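Haushaltstipps: Wenn der Roboter das Kissen rupft

Mein Haushaltsroboter heißt Gorna, faltet Handtücher wie ein Hotelpage und hat im Juni gelernt, Kissen aufzuschütteln. Gelernt ist vielleicht ein großes Wort. Beim ersten Versuch hielt er das Kissen fest, beim zweiten hielt er es immer noch fest, und dann gab die Naht nach. Seitdem weiß ich eine Menge über Füllwatte.

Der Fehler sitzt fast immer in der Griffkraft. Ab Werk steht sie bei meinem auf »Standard«, gedacht für Teller und Einkaufstaschen. Für alles Gepolsterte gehört sie auf die kleinste Stufe, und zwar vor dem Lernlauf, denn was er einmal mit fester Hand geübt hat, das macht er mit fester Hand weiter. Sensoren an den Fingern sind eine feine Sache, aber eine Naht, die langsam aufgeht, fühlt sich für sie offenbar genauso an wie ein Kissen, das brav nachgibt.

Wer den Schaden schon hat: erst den Stoppknopf drücken, dann schimpfen. Ziehen Sie nicht am anderen Ende des Kissens. Ich habe das probiert, der Roboter hielt es für eine Aufgabe. Stattdessen im Menü »Hand öffnen« wählen und abwarten, bis beide Hände wirklich offen stehen. Kabel aus dem Weg legen, bevor er sich wieder rühren darf.

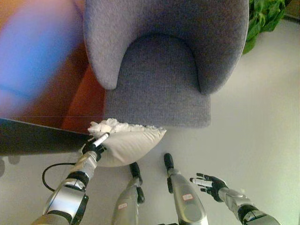
Todor Perić schreibt dazu, bei ihm habe die kleinste Griffstufe gar nichts gebracht, der Riss sei jedes Mal an derselben Stelle gekommen, nämlich dort, wo der Reißverschluss endet. Er näht jetzt alle Bezüge an dieser Ecke doppelt und lässt den Roboter nur noch von der langen Seite greifen — seither Ruhe.

Das mit der Ecke habe ich übernommen. Zum Flicken selbst: Watte locker zurückstopfen, Klumpen vorher auseinanderzupfen, Naht mit Matratzenstich schließen, Abstand der Stiche höchstens 3 Millimeter. Ein neues Innenkissen ist natürlich bequemer, nur trainiert man damit den Roboter auf Nachschub.

Watteflocken auf glattem Boden nimmt man mit einem leicht feuchten Tuch auf. Den Sauger erst danach, sonst fliegt alles unter den Sessel. Und schauen Sie in die Fingergelenke! Fasern wickeln sich dort gern ein, bei ausgeschaltetem Gerät bekommt man sie mit einer Pinzette heraus. Kein Druckluftspray, das schiebt sie bloß tiefer hinein.

Daunenkissen bleiben bei mir bis auf Weiteres im Schrank, und der Schrank hat einen Schlüssel.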